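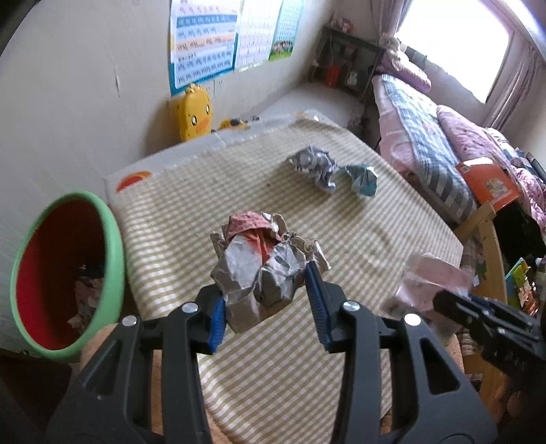

How often do the grip pads need changing? Whenever the ribs have gone smooth at the tip, and in my case that was after 13 days of use.

I keep two hand-held grippers going for Matar, one for each hand. They're the same design, so whatever I learn on one I do to the other. The pads are the blue ribbed kind from Clasport, which I switched to in April. The old pads were smooth foam and they slid on anything stiff. Crumpled paper is harder on pads than I expected. It has sharp folds, it gives when you squeeze it, and the ends of the fingers do nearly all the work.

Changing a pad goes like this. Peel the old one from the bottom, slowly. Rub off what's left of the glue with alcohol and let the finger dry. Press the new pad on starting at the tip, then close the jaws on a folded towel and leave them overnight. I skipped the towel once and had a corner lifting by lunch.

The pivot screws are the other thing. They back out a little at a time, and the first sign is that one jaw arrives before the other. Nyokabi Ondieki showed me how to check: close the jaws until the tips just touch, then try to wiggle each finger sideways. If it moves, take the screw out, clean it, add a small drop of thread locker and put it back. Snug is enough. I overtightened 3 of them the first time and the linkage got so stiff that my hand hurt by the afternoon.

Nabil Salameh oils his pivots. I don't – oil picks up paper dust and turns into a gray paste in the joints. A dry brush along the arms at the end of the day has worked better for me, plus a wipe of the pads with a damp cloth.

I still haven't sorted out the spring on the left one. It feels weaker than the right and it's slow to open. Brorico sells a replacement but it's 2 mm longer, and I don't know yet if it will fit without rubbing on the outer plate. I've ordered one and I'll post again when it has been on for a week.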